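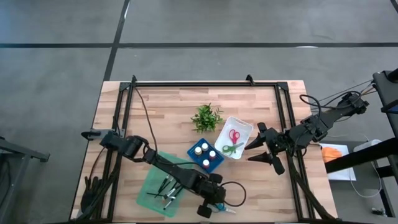
Atelier partagé de Nunville – Compte rendu de la réunion d'août

Accueil | L'atelier | Réunions | Documents | Contact

Séance ouverte à 18 h, présidée par Ottilie Kuster. Secrétaire : Corina Cârstea.

1. Petit matériel
Les ciseaux se rangent dans le bac blanc, les petits flacons dans le plateau bleu. O. Kuster demande que les outils à manche ne restent plus sur le bois en fin de séance. Adopté.

2. Table
Le devis de l'entreprise Ortner pour le ponçage et l'huilage du plateau s'élève à 355 euros. C. Cârstea préférerait attendre l'hiver – l'atelier sera fermé trois semaines. Décision reportée à la prochaine réunion.

3. Bacs
Le bac blanc sera vidé et essuyé une fois par mois. Il est proposé d'en commander sept autres chez Nellex, du même format si possible. Accord de principe, sous réserve du prix.

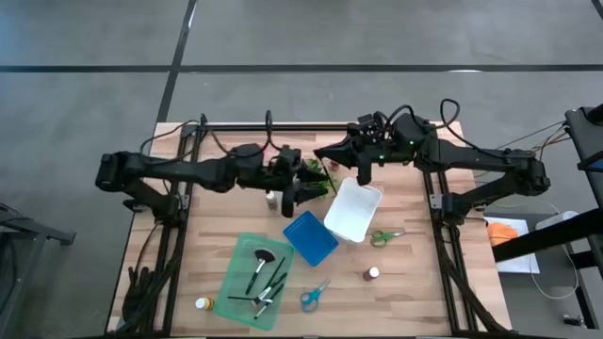
Le bac blanc vide, au milieu de la table.

4. Plante artificielle
Elle prend la poussière. Maintenue sur la table par quatre voix contre deux.

5. Comptes
Solde : 2477 euros. La facture de Puswood (chutes de hêtre) reste à régler.

Séance levée à 19 h 20.

Partages : 3 | Commentaires : 0
Contact – Mentions légales – Haut de page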